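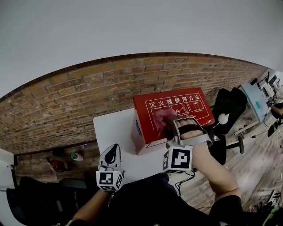
Support > Hand grippers > Faults and safety
Print this page | E-mail this page

7. When a gripper will not let go

Sooner or later a gripper will hold on to something after you have opened your fingers, and the first time it does so can be a bit of a shock. Please don't worry – it is nearly always a sticky jaw, and cloths are the worst offenders. Dong-geon Hwang, who wrote the first version of this section for the Pollock set, had it happen twice in one December afternoon.

CAUTION: Never tug a stuck cloth towards you. The jaws can spring open and catch the other hand.

7.1 Freeing the jaws

1. Stop the wiping task and say "stopped" out loud, so that whoever is at the desk knows to pause the recording.

2. Keep the cloth resting on whatever you were wiping, and let that surface take the weight of your hand. The cloth may be bunched up between the jaws, as it is on the lid of the red extinguisher box, and it is quite all right to leave it so for now.

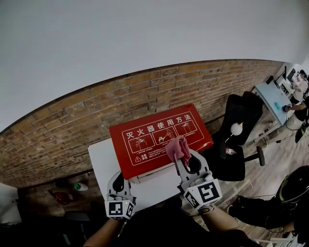 3. Relax your fingers fully and wait for a slow count of nine. Quite often the jaws will ease open by themselves while you are waiting.

4. If they stay shut, ask a second person to hold the cloth flat while you lift your hand straight up. Keep the marker cube clear of the table edge – a knocked cube means doing the set-up again from section 3.

5. Look for loose threads at the hinge and pick them out with tweezers, never with a blade.

Note: If the jaws stick again, show fault code 142 or feel warm to the touch, take the gripper off and put it aside with a label on it. Yasaman Safavi looks after repairs and would much sooner see a healthy gripper by mistake than miss a poorly one.

7.2 Before you start again

Open and close both grippers a few times with nothing in them, then carry on with a fresh cloth.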